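February 25, 2026

Back in the shop by six, nobody else on the bench side so I got the white table to myself. Wanted the screw cell talking tonight. Did not quite get there.

Bracket first. Third version, printed at Trerton over lunch, and finally it grips the driver without the body twisting. Sanded the inside a hair. Bit sits just off the table now, which was the whole point of redoing it. The old one had it leaning so bad I was chewing up every screw head, went through 16 of them on one test block.

Then cable. Ugh. Wrist connector in, inline piece after it, the rest just runs across the table till I make up my mind where it goes. The end is still not plugged into anything and I don't want to cut it short before the reach is settled. Aurelio's drawing says 433 mm from base to tool, I measured twice and got diffrent both times. Will trust the drawing.

Gripper open, nothing in it, dry moves only. Speed capped at 200 till I'm sure about the gap between the jaw and the bracket.

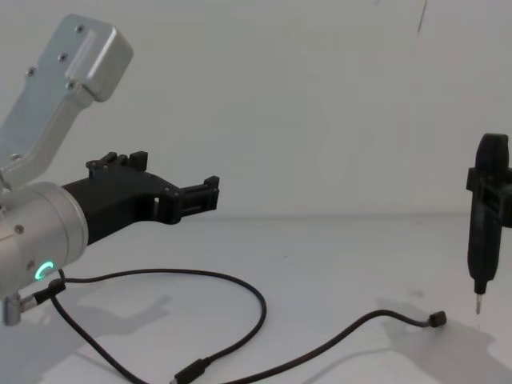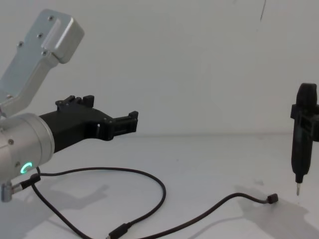 Lesego Tshabalala thinks I'm doing it backwards. Her message, copied so I don't lose it: put the driver on the arm and hold the part still, you're making the robot carry the work to the tool and then your whole accuracy problem is the grip. Also tie that cable down before you run anything fast, I lost a connector that way in September.

She may be right on the first bit. But the arm is on loan from the Nenine bunch and I said I'd leave the gripper on, so driver stays put. Tie-downs yes. Two sticky clips in the drawer, need more – four at least.

Block for the first real test is cut but the holes are off center, my fault, rushed it. Recut tomorow. Baltasar has the good drill press till eight so go after that.

Spent over an hour on the approach path and it still wants to come in too high. Saved it as jeltgate_b, the one before is junk, delete it. Maybe drop the waypoint and just go straight across – there's room.

Dues are 72 this month, pay before I forget again. Ask Amparo if the Evangelista order shipped, the torque spring is in there and I can't set the clutch without it.

Home, starving. Left my good calipers on the shelf by the door.

Contact | © 2026 Trerton bench notes | Back to top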